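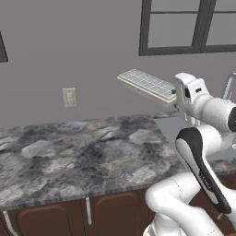
Throwing Out the Spinach: Food Waste in Shared Student Kitchens

Project report, Household and Consumer Studies, second year

Why I picked this

I moved into Trelunau Hall last fall with a bag of spinach, a block of cheddar and a lot of confidence. By the end of the first month I had thrown out the spinach and two more bags just like it, and the cheddar had gone furry at one end. When the project list came around and I saw "waste in the home" on it, I signed up the same afternoon (I think I was the first one, the sheet was blank).

My question was pretty simple to begin with. What do students who share a kitchen throw away, and what do they think would make them throw away less? I ended up more interested in the second half, but I'll get to that.

What I did

There were two parts. The first was a paper survey with one page of questions. I printed 200 copies and left them under doors at Trelunau and at Mulcahy House across the street, with a shoebox in each lobby to drop them in. I got 188 back, which made me ridiculously happy. My instructor had warned me to expect half of that. I did put candy next to the shoeboxes, so make of that what you will!

The second part was a waste diary in my own kitchen. Six of us share it. For two weeks in January everybody agreed to put any food they were tossing on a kitchen scale first and write down the weight, what it was, and why it was going in the trash. I taped the sheet to the wall over the bin so there was no excuse. Peelings, bones and coffee grounds didn't count, only stuff that somebody could have eaten at some point.

I wanted to do the diary at Mulcahy too, but I couldn't get a full kitchen to agree to it. One room after another said yes and then one person would say no. I don't blame them. Weighing a moldy peach in front of your roommates is kind of embarrassing.

What the survey said

The foods people said they threw out most were bread, salad greens, cooked rice and milk, in that order. Bread surprised me. I had it down as something everyone finishes, but a whole loaf is a lot for one person, and the stores near us don't sell half loaves anymore.

I asked for the main reason, with a blank line and no choices, and then sorted the answers myself. "Forgot I had it" in one form or another was way out in front. After that came "bought too much," and then a group I labeled "wasn't sure it was still good." A few people said someone else had moved it. One person just wrote "the back of the bottom shelf," and I put that under forgetting.

I also asked whether people wrote dates or names on their food. Only 43 said they did. A lot of the others had added comments like "I used to" or "we had a marker but it disappeared." Our marker disappeared too, twice. 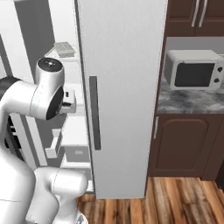 Something else that came up in the comments was space. When you share a fridge, your food gets pushed to the back by other people's food, and you stop seeing it. Several people said they bought things a second time because they thought they had run out. I've done this with mustard. There was a week when I owned three mustards.

People who had their own shelf seemed to complain less about this than people whose kitchens had a free-for-all, but my survey didn't ask about shelves directly, so all I have is what people chose to write. I should have asked. It's the question I most wish I had put in.

What the diary said

Over the two weeks our kitchen threw out 2961 grams of food that could have been eaten. I had no feel for whether that was a lot until I lifted a bag of flour and thought, okay, that plus a good bit more. For six people I suppose it could be worse, but keep in mind we all knew we were being measured. Two of my roommates told me they ate things they would normally have tossed, just so they wouldn't have to write them down. That makes our number low, and I don't have a good way to say how low.

The heaviest entry on the sheet was a pot of chili. Somebody made a huge batch, ate it for three nights, got sick of it, and let the rest sit. The reason column says "can't look at it." I liked that entry because it didn't fit any of my survey groups. They hadn't forgotten it and they hadn't really bought too much. They were tired of it, and it was too late to give it away.

Most of the other entries were small. Half an onion, the end of a tub of sour cream, a handful of herbs gone black. Herbs showed up on the sheet more often than any other item, though they hardly weigh anything, so they barely touched the total. If I had only looked at weight I would have missed them completely. They cost a lot for what you get, too.

The freezer idea

My last survey question asked what would help. I expected people to say smaller packages, and plenty did, but a lot of answers were about the freezer. They either wanted more room in it or wanted to know what you can put in there. I hadn't thought much about our freezer except as the place where pizza lives, so I decided to try a few things for a week after the diary ended. This wasn't part of my plan and I'm not claiming it proves anything.

First I froze bread in slices. It's easy and I'm never going back. You take two slices out and put them straight in the toaster. Then I tried cooked rice, flat in a bag so it would thaw fast. That was fine too, a bit dry, better once I added a spoonful of water before I heated it up.

The one I liked best was the ice cube tray. You chop up herbs, cover them with oil or water, and freeze them in little blocks, then drop one into the pan when you're cooking. It works for leftover tomato paste and broth as well. I had always thought of the tray as a summer thing for drinks! I made one batch of parsley in water and one of tomato paste, and popped the cubes out into a bag so I could have the tray back.
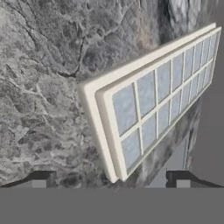

Ice cube tray with two rows of eight compartments, all filled.

The parsley came out a little dull in color but tasted okay in soup. The tomato paste was great. I used to open a can for one spoonful and lose the rest, and I haven't tossed any since. One warning: tomato paste stains, and your roommates will notice if their drinks have a pink tint. Get a separate tray.

What didn't go well

The survey only covers two buildings, and they're both on the same side of campus next to the same stores. Students at Badach Court, who live way out by the highway and probably do one big shopping trip at a time, might have told me something completely different. I ran out of printing money before I got there.

I also relied on people telling me what they throw out, and my diary makes me doubt that. Before we started, I asked my roommates to guess what we wasted most. Everybody said bread. Bread was hardly on the sheet. Maybe we happened to have a good couple of weeks for bread, or maybe it's just the thing that comes to mind because a green loaf is hard to forget.

And the scale. It was an old Clollano model I got from a thrift store, and it would switch itself off if you took too long putting the bowl on. A couple of entries had to be guessed from the package label. I marked those with a star in the table at the back.

If I did this again

I'd run the diary in more kitchens and for longer, maybe a full month so that people get bored with it and go back to how they normally behave. I'd ask about shelves. I'd also weigh the herbs and the other tiny things as their own group, and write down what they cost next to what they weigh, since for most of us it's the money that stings.

I would like to test the freezer part properly as well, with one kitchen that gets trays and bags and a list of what freezes well, and another that just carries on as usual. My guess is that the list would matter more than the trays. Half the people who wrote about the freezer were asking me what goes in it, and at the time I couldn't have told them.

Our kitchen has kept the sheet up over the bin even though the project is over. The last thing on it is a lemon, no weight given.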